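How Do You Teach a Robot Arm to Pick Up a Block?

Have you ever watched a baby try to grab a toy? The hand goes out, misses, goes out again, and bumps the toy across the floor. It takes months before grabbing gets easy. A robot arm has to learn the same thing, and at the Nallonano workshop a group of grown-ups and kids is building one that can do it!

Their arm is called Clorkby. It has a shoulder, an elbow, a wrist and two fingers, and it's about as tough as a desk lamp. Zofia Dudek designed the fingers. Her first pair was so slippery that blocks shot out like watermelon seeds, so now the tips have strips cut from an old rubber glove.

What's inside an arm?

Every joint in Clorkby has a motor. The motors in this arm are called servos (say it SUR-vohs). An ordinary motor just spins and spins, but a servo can turn to an exact spot and stay there. If you tell the elbow servo to go to 70 degrees, it goes to 70 degrees and holds on.

Try it with your own arm. Put your elbow on a table and point your hand straight up. Now lower it a little and stop. Your muscles did the stopping, and your brain knew where your hand was even if you had your eyes shut. A servo has a tiny sensor inside that does that second job.

How does it see?

Clorkby's eye is a camera that looks at the table. A camera picture is made of tiny colored dots called pixels, and a computer stores each dot as numbers. It has no idea what a block is! It has to hunt through all those numbers for a patch of dots that match.

That's why color matters so much. On a plain white table, a patch of pink or blue dots stands out nicely. Pak-hei Fu, who wrote the seeing part of the program, started with white blocks because those were in the drawer. The computer couldn't find them at all.

Shadows are sneaky too. A shadow makes part of the table darker, and a fussy program might decide that the dark part is a thing to pick up. Imagine trying to grab your own shadow off the sidewalk! Pak-hei's program looks for color first and mostly ignores gray.

Foam cubes are great for practice. They're light and squishy, and if the arm squeezes too hard they pop back into shape. With a pink one and a blue one on the table, set well apart, there's plenty of room for two fingers to come down around either cube.
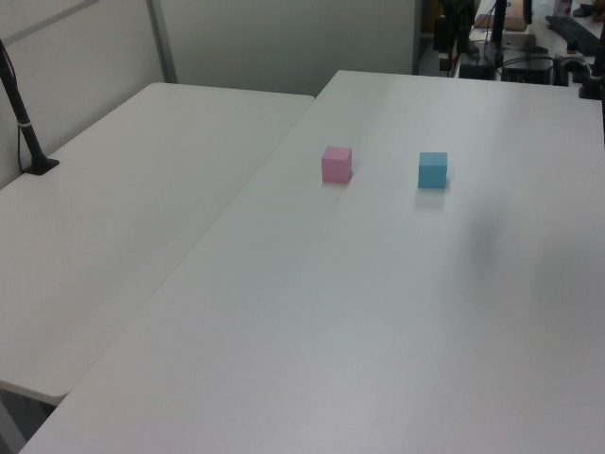 Practice, practice, practice

Now for the learning part. Tumaini Langat moves the arm by hand from a starting spot to a cube, closes the fingers, and lifts. The computer writes down where every joint was the whole way. One of these turns is called a demonstration, or demo for short.

The group recorded 375 demos in November. Then the computer looked for patterns in them: when the cube is over here, the shoulder turns this much, and when it's over there, the shoulder turns more. After that, Clorkby got to try by itself. It missed a lot at first — once it picked up nothing at all and carried it very carefully to the box.

So they recorded more. By 2019-12-11 the total was 1,481 demos, and Clorkby was good enough that the kids started giving it harder spots, close to the edge of the table.

Be the robot

You can play this at home with a friend and two small soft things in different colors. One person is the robot and shuts their eyes. The other gives orders using only these words: left, right, forward, back, down, close, up. See how many orders it takes to pick up the right thing. Then swap places, and move the things before you start again!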